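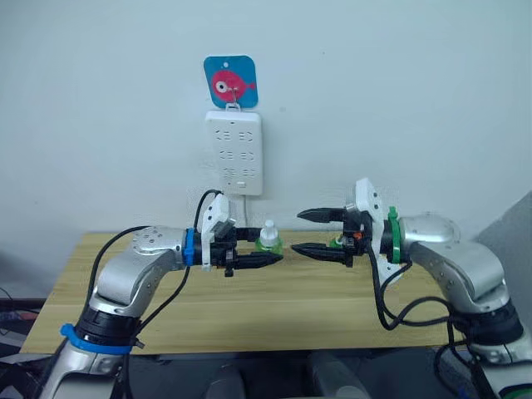 Slide 1. Two-arm bottle cell, Flesilthorpe. Blue collar on the left wrist, green collar on the right.

Speaker notes: Keeping a two-arm tabletop cell in service
Su-bin Baek, Mollden

Start on time. Say name, group, and that questions can come during the talk. Leave this slide up until the cable section.

Scope. One cell, two arms, one table. The job is handling small green bottles with white caps. I will cover base alignment, collars and cables, fingers, the wrist camera, and the service log. Nothing on motion planning. Sheehan covers that in the afternoon and his slides use the same cell.

Slide 2. Base alignment

The arms reach over the table from opposite sides and the fingers meet near the middle. All the useful work happens in a small volume there, so any error in the base positions is seen in full at the fingertips.

Procedure as we run it now:
Clamp both bases. Power up, let the joints warm up under the slow sweep program.
Drive the left fingertips to the scribed point on the alignment plate. Record.
Drive the right fingertips to the same point. Record.
Repeat from a second elbow posture. If the two postures disagree, the fault is in the joint zeros. Moving a base will not fix it.
Take the plate off the table before loading any program.

Acceptance limit is 2 mm between the two recorded points. We started with a tighter limit and spent a week chasing table movement. The top is wood and it shifts between a dry month and a humid one. July was the worst we logged.

Mention if asked: we did look at an aluminum top. It changes the friction under the bottles and every grasp would need to be retaught.

Slide 3. Collars and cables

Point to the wrist collars on slide 1 again if the room is large. The color goes with the arm for life: spare parts bin, log sheet, calibration file name. Before the collars we twice loaded the left file on the right arm. The files are near mirror images and the arm moves plausibly until the last few inches.

Cable routing. The left arm carries its cable over the elbow and on to the wrist. The right arm has a bundle that hangs from below the white gripper bracket and loops down beside the arm. Both work. Both need slack at the wrist, and the slack has to be checked at full wrist roll in each direction, with the power off, by hand.

Signs of a cable going bad, in the order we usually meet them:
Gripper position reading drops out for one sample.
Same fault, but only in one wrist posture.
Gripper fails to home after a restart.

Replace at the second sign. Do not tape it. Tape stiffens the bundle and moves the bend to the connector.

The gripper brackets are printed. Check the screws with the short driver at every service and look for whitening around the holes. A cracked bracket still holds a bottle well enough to pass a quick test, then flexes when both arms pull against each other.

Slide 4. Fingers
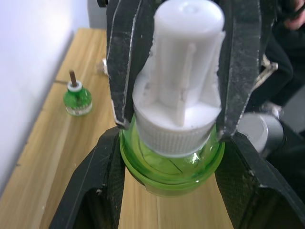
The ridged ring below the cap is the best place to grip on this part. The ridges give the fingertips something to bear on, and the ring is stiffer than the bottle wall. The cost is wear. The black faces pick up pale scratches early, and dust settles in the texture of the larger pieces and along the edges.

Scratches alone are not a reason to change a finger. Change it when the tip has a step you can catch with a fingernail, or when the slip test fails.

Slip test: grip the reference cap, close to working force, turn the wrist a quarter turn and back. Compare the mark on the cap with the mark on the finger. We run it every 100 cycles with new fingers and after any crash. Once a pair has settled we go to every 200.

Cleaning. Dry brush first, then a lint-free cloth barely damp with alcohol. Brush away from the joint. Wipe both fingers of a pair even if only one looks dirty, and run the slip test again afterward. Fresh-cleaned tips grip harder and can lift the bottle when the cap is meant to come up alone.

Always replace fingers as a pair. Record the collar color, the pair number, and the cycle count.

Slide 5. Wrist camera

The camera sits close to the fingers, so they take up most of what it sees. Two consequences. Exposure gets set by black plastic, and a white wall behind the table washes out. We fix the exposure by hand against a bottle on the table, lights on, and leave it.

Second, a bottle further down the table looks small and is often partly hidden. The detector was picking those as targets. We now reject anything under a minimum size until the arm has moved in. Bratodum, our logging tool, stores the rejected detections too, and they are worth reading once a week.

Delay from camera to controller is nearly 100 ms on our network. Fine for a bottle standing still. Too long for a handover with both arms moving, so the receiving arm stops before it closes.

Lens check goes with finger cleaning. Same cloth, clean side.

Slide 6. Service log

Show the blank sheet. One line per event, written at the cell. Columns: arm color, part, what was seen, what was done, slip test result, initials.

The "what was seen" column matters most. "Gripper fault, replaced cable" is no use to the next person. "Position dropout at full left roll, replaced wrist cable" is.

Read out two lines from the Flesilthorpe sheet. Skip this if past the half hour.

Slide 7. Open items

Bracket life. We have too few failures to set an interval.
Softer tip inserts for the right arm. Samples ordered, none fitted.
Whether the alignment plate can stay under a removable panel.

Contact details are on the last slide. Printed copies of the log sheet are by the door.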